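Last updated: Sunday, 9:40 pm

OK, thread time. The fridge door work is finally at a point where I want to talk about the software, so here goes. Mostly control and a bit of perception, with some whining about timestamps.

Quick background for new followers: two arms, one gripper each, a camera on each wrist and one at the head. The planner is Telldale, our in-house thing, named after the street the first office was on. The task is fridge doors. Open, close, hold, reach past.

A door is a lovely problem! You know almost everything about how it moves. One hinge axis, one radius, one angle. And then you grab it and every small mistake in your hinge estimate turns into force on the wrist.

Our old way was to fit the hinge from the head camera, plan a perfect arc and track it stiffly. Works great in sim. On real doors the arm ends up arguing with the hinge, and the hinge is bolted to a fridge, so guess who gives way. 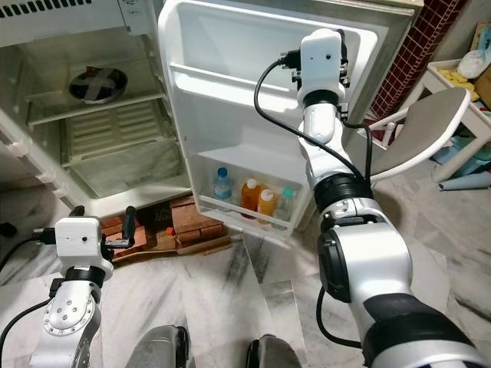

So the new controller is soft across the arc and firm along it. The planner only says "keep going that way" and the door fills in the rest. While it moves, we refit the hinge from the gripper poses. I love this so much. The door is basically teaching you its own geometry.

The refit runs on a sliding window of 65 poses. I tried longer windows and they got smoother and dumber, dragging in old samples from before the grip settled.

Part two is deciding which arm gets the door. We used to hard-code it by hinge side (I know, I know). Now Telldale scores both arms on reach, on elbow room and on where the other arm needs to be next. That last term is doing most of the good stuff.

Scoring both costs 130 ms per plan on my desk machine, up from basically nothing, and I'd pay it again. Most of it is collision checks between the two forearms. Cables aren't in the collision model yet, only a fat margin. It's on the list.

Perception! Shiny doors are rough on depth. You get a nice clean surface that happens to be the floor, half a meter behind the door. We now mask anything where depth and the color edges disagree, and fit the door plane from its rim instead. Way fewer ghost planes.

We also stopped trusting the model's idea of where a handle should be. Grasp candidates come from any edge you can get a finger on, top, side or bottom, and then get ranked by lever arm. Bottom edges score better than I would have guessed.

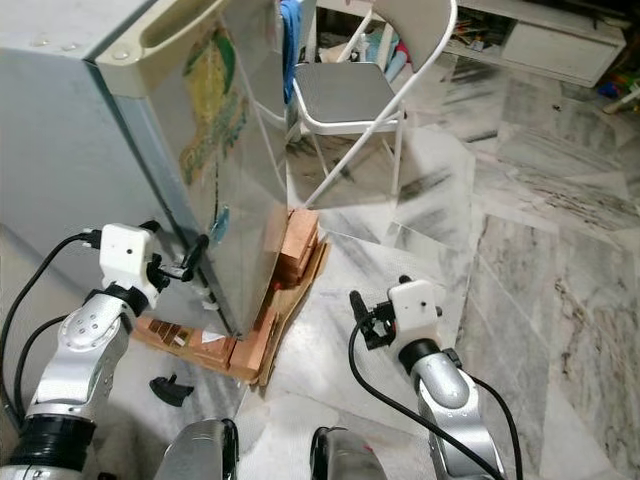
Lăcrămioara Neagu asks how the refit behaves when the whole fridge shifts a little during the pull, and whether a moving hinge just looks like a bad radius.

Great question, and yes, that's exactly how it looks at first! The radius starts creeping in one direction. So there's a second fit with a slow drift term on the hinge position, and when that one explains the poses much better we drop the pull speed and replan. It's conservative. I'd rather lose a few seconds than drag an appliance across a room.

Tooling bit, because tooling deserves love. Every run gets logged to Sobczak (our replay viewer) with the force trace, both wrist cameras and the planner's guess at the hinge on one timeline. You can scrub to the moment the guess goes weird. I found a clock offset between the wrist cameras this way, and I had been blaming the controller for it since May. Sorry, controller.

There are 306 runs tagged in there now. Next I want to search by "force went up but angle didn't", which is a query I currently do with my eyes and a lot of tea.

Still open: letting go. Releasing a door while the arm is a bit springy gives it a tiny shove. I'm ramping stiffness down before the fingers open and it helps, but the ramp is hand-tuned and I don't like it. If you've got a favorite paper on this, send it over please!

More when the cable model is in.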